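A **gas range** is a freestanding kitchen appliance that joins a gas cooktop and an oven in one body. It stands on the floor between base cabinets, with its top close to the level of the counters beside it. The word *stove* is used for the same appliance in everyday American speech, while *cooktop* refers only to the burner surface.

## Exterior

Many ranges sold for home kitchens have a stainless steel finish. The controls are on the front, where they can be reached without leaning over a lit burner. Some models place a digital display in the middle of the control panel, with knobs to either side. The oven door has a full-width handle, and a drawer often sits beneath it. Depending on the model, the drawer is for storage, warming, or broiling. 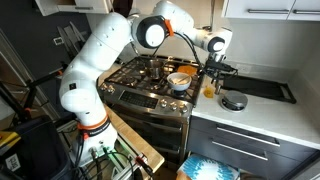 The counter on each side of a range is called the landing area. Cooks use it for small tools such as a scale, and for setting down food on its way to or from the burners. Kitchen planner Kimie Yagi, in her notes on the Fondcombe apartments, recommends a landing area on both sides and wide drawers below one of them for pans.

## Cooktop

Each burner has a base, a head with small ports where the gas comes out, and a cap that spreads the flame. Burners on one range usually differ in size. The large ones are for boiling and searing, and the small ones are for simmering.

Grates hold the cookware above the flame. Cast iron is common because it is heavy and stands up to heat. Continuous grates cover the whole cooktop, so a pot can be slid from one burner to another. Separate grates are lighter to lift but leave gaps between burners.

A vent strip may run along the back of the cooktop. Its slots let hot air from the oven escape and should be kept clear. 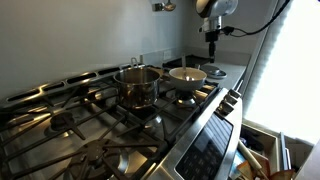 ## Use and care

Grates should be cool before they are removed. Most can be washed with warm water and dish soap, then dried fully to prevent rust. Burner caps must be seated flat after cleaning, or the flame will be uneven. Stainless steel is wiped in the direction of the grain.

Bowls and pans are often left on the grates between meals. Gerrit Oosthuizen's household survey in Wusstead, carried out in December, covered 105 kitchens and listed this habit as a common cause of cracked serving ware. Silicone tools and pads should also be moved away before a burner is lit.

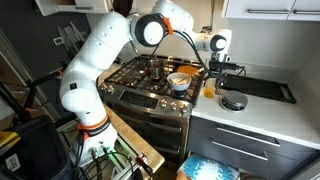 *Gas range with a saucepan and a bowl on the grates.*

## See also

- Cooktop
- Cast-iron cookware
- Range hood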